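Folding sweaters without the shelf lines
Speaker notes, Gestasska home evening, my half (Shoshana Park has the second half, on mending)

Say hi, thank Trinity Doucet for lending us the hall again. Ask who has a sweater on a hanger right now. Wait for the guilty hands, then put mine up too (I had a gray one with shoulder bumps until January, so I get to be smug for a very short time).

Start with the surface. I always fold on the bed. A table is fine, but a quilted bedspread grips the knit a little and the sleeves stay where you put them, which I love! Smooth the quilt first or you'll be chasing lumps.

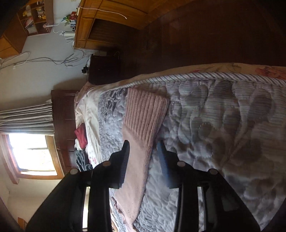

Slide 2: Sleeve out straight, cuff flat on the quilt

Talk about cuffs for a minute. People tug the cuff to straighten the sleeve and that's how you get those sad flared ends. Lay your palm on the smooth part of the sleeve and stroke toward the cuff, then leave the ribbing alone. Pass the Plotwood sample sleeve around here so they can feel the difference. Get it back this time.

Next, the body. Hem toward you, shake out any twist, and look the front over while it's flat. Pilling loves a big knitted motif, and you can go over it with a comb before you fold. Little short strokes, never against the ribbing.
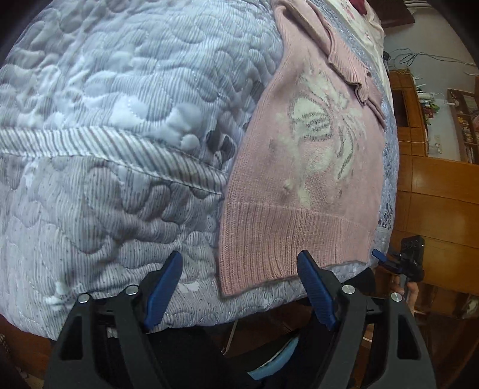

Then the sleeves come across, one at a time, and I let them sit at whatever slant they like. Fold the sides in, fold up from the hem, done. Buttons go on the inside of the fold if you can manage it, they leave dents in the neighbor sweater otherwise.

Somebody will ask about rolling. I roll for suitcases and that's it. Somebody will also ask about the Kaplan bins, so: yes, I like them, 40 liters is plenty, don't stuff them.

If we're running long, skip the story about the moths. Remind everyone that handouts are by the door (I printed 300, please take two) and hand over to Shoshana, who needs the lamp moved to her side before she starts.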